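The Shelf at Dimlow

The shelf had to be empty before anybody could start filling it, so Sirkka Rautiainen spent the first hour of the morning taking things out of it. There were seed catalogues, a box of candles, three odd gloves, and a biscuit tin with her mother's buttons in it. She put everything on the bed in the next room and shut the door.

She had moved to Dimlow in April, into the bottom half of a house on Ellton Road, and she had never properly unpacked. The shelf had come with her from the old flat. Each time she bought something she had pushed it into the nearest gap, and now her sister's boy was coming to stay for 17 weeks and would need somewhere to put his clothes.

Kadir Coşkun from upstairs knocked at ten. He had offered to help her move the shelf and she had said no, and then on Thursday she had said yes.

"It's bigger than I remember," he said.

"It's the same size it always was."

He put his hand flat on the top and pushed. It rocked a little and stopped.

"Where do you want it?"

"Against the wall. Where it is. I only wanted it pulled out so I could sweep behind."

They pulled it out and she swept. She found a pen, a hair grip and a postcard from Gwenaël Caron, sent from Villanueva years ago. It said the food was good and that he would ring when he got back. She read it twice and put it in her cardigan pocket. Kadir looked out of the window until she had finished.

Then they pushed the shelf back and she went over the inside with a damp cloth, starting at the top.

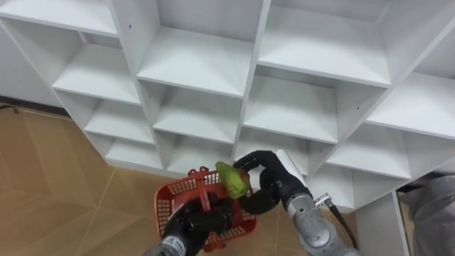
"What goes where?" Kadir asked.

She had thought about this in bed. Jumpers at the bottom, where they could be pushed in without much care. Socks and things in a basket. Books in the middle, if he read books. She didn't know if he did. Eda was nine when Sirkka last saw her and the boy hadn't been born.

"He'll want the top ones for himself," Kadir said. "At that age I wanted everything up high."

"How tall were you?"

"Not tall. I stood on a chair."

She wrote that down on the back of an envelope — top row, leave alone — and put the envelope on the windowsill with the pen she had found. The pen still worked.

Eda was the boy's sister. She had telephoned on Sunday to give the time of the train, and her voice was so like their mother's that Sirkka had nearly called her by the wrong name. Eda said he was no trouble. She said he didn't like peas and he did like to be left to get on with things. Then she said, "He'll probably bring too much," and for a moment neither of them could think how to end the call.

Kadir went up to his own kitchen and came back with two mugs of tea and the end of a fruit loaf. They had it standing up. He asked what the boy's name was, and she told him it was Apolinar, after his grandfather, Apolinar Becerra, who had mended clocks and once went a whole winter without speaking to her over a borrowed ladder.

"Did you give it back?"

"In the spring."

He laughed and she found that she was laughing as well. She took the mugs through and ran the tap over them. When she came back she stood in the doorway and looked at the wall, and tried to see it as someone would who had just got off a train.

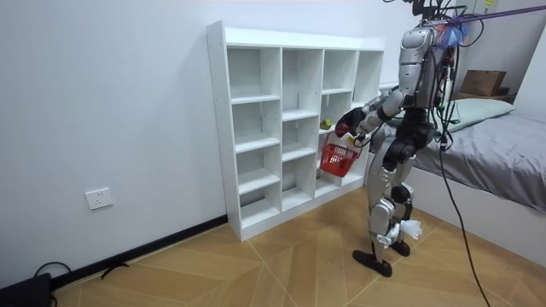

"You could put a lamp in," Kadir said. "On the top."

"I've got a lamp."

It was in the bedroom, under the seed catalogues. She fetched it, and while she was there she picked up the biscuit tin too. She set the lamp down, moved it to the left, and moved it back. The tin she held for a while. It weighed more than a tin of buttons ought to.

"That stays with me," she said, and took it back to the bedroom.

The train was due at ten past four. She had time to change the sheets and go to the shop for something that wasn't peas. Kadir said he would leave the front door on the latch, and she heard him go up the stairs, and then his radio.

She took the postcard out of her pocket, put it in the drawer with the string, and went to find her coat.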